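kanska-grip-tools

3 min read

Loader, time sync and replay tooling for the Kanska two-hand gripper recordings. The current release holds 213 episodes, 62 of them with a compartment box on the gridded white board.

Each episode folder has one head-view video, two gripper streams (left, right) and a labels file. Streams are resampled to 20 Hz on load -- pass raw=True to skip this.

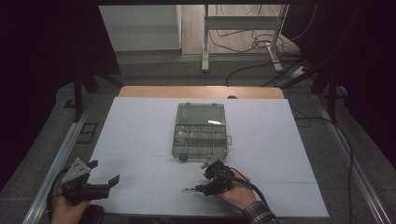 Head view, box task. Right gripper close to the lower right corner of the box.

Known problems

The lid detector was trained by Gyu-bin Ko on opaque boxes. On translucent ones it confuses glare with an open lid, so check lid_state by hand before using it for planning. A lid label for a closed box should look like the one for this view:
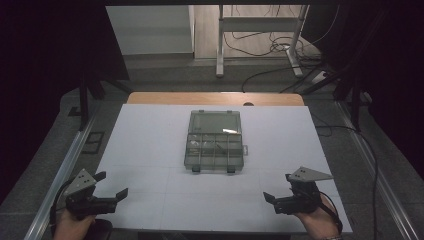
Usage

Run sync first, then replay. Sync drops any episode where the streams drift by more than 5 frames. Dropped episodes are listed in skipped.txt. Colour correction is off by default.

Send label fixes to Evanthia Xenos.

Related
- kanska-lid-labels
- Ziltus replay viewer
- Gimthorpe calibration notes

Last updated: May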